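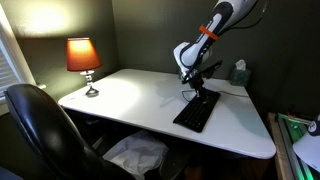

Drarell: teaching a planner to type

Drarell plans motion for robot arms, and its lead developer can't hide her delight in it. "A keyboard is a lovely target," she says. "Small keys, all close together -- you see every error!"

The planner splits each move into a fast approach and a slow final descent, checked 50 times a second.

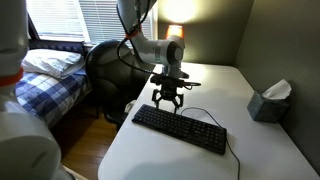 What happens when the camera and the planner disagree?
The arm holds still and the planner asks for a fresh estimate.

Her favourite part is the replay tool, Gruveo. It has stored 1,432 runs so far, and any of them can be stepped through backwards. "I found a rounding bug in run 87 that way,"

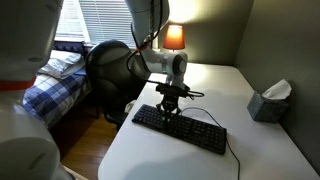 she says, "and I was grinning all afternoon." Next comes a gentler stop near contact -- she hopes to have it merged by October.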